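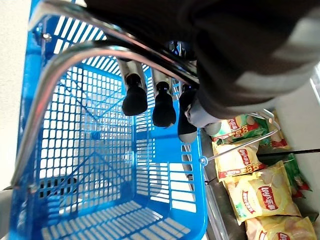 Peppermint oil for house spiders, does any of it work?

bono72
Dec 3, 2022
My sister swears by the Konley spray. One pass along the baseboards and supposedly no spiders until March. I used a whole bottle and had a fat one sitting in the tub the next morning. Is there any proof behind this stuff or is it just a nice smell?

Abella
Works for me. I do the window frames every two weeks and I hardly see any now.

Jericho Tan
Hardly see any in winter, you mean. You don't see many in winter anyway. Did you leave one room unsprayed to compare?

Abella
No, I live in my house, I don't run a lab.

Jericho Tan
Then you can't say it was the spray. The label says "100% natural," which tells you nothing about spiders.

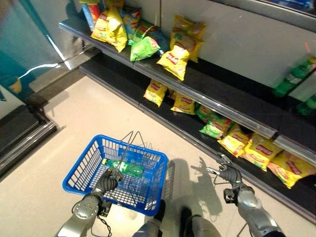
And the smell fades in a day or so. Whatever it does on day one, I don't buy that it's still doing it in week two.

trellix_1726
I'd skip sprays completely. Sticky traps behind the couch and a door sweep. My garage had nearly 100 of the things before I fixed the gap under the side door.

bono72
You counted?

trellix_1726
I counted what was on the traps. The rest is a guess, ok.

Abella
Traps kill them though. I'd sooner have mint than a dead spider stuck to cardboard.

Jericho Tan
Fair, but that's a different question from whether it works. Also keep the oil away from the cat if you have one. 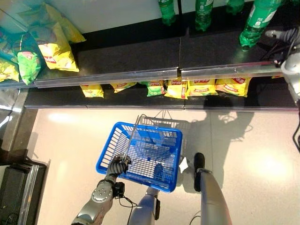
Chips on the upper shelf

bono72
No cat. I'll do the door sweep first and spray only the bathroom, then see which room gets more.

Jericho Tan
Do one or the other. If you change both you'll be back here asking the same thing.

trellix_1726
Get the brush kind for the door, the rubber one tore on me.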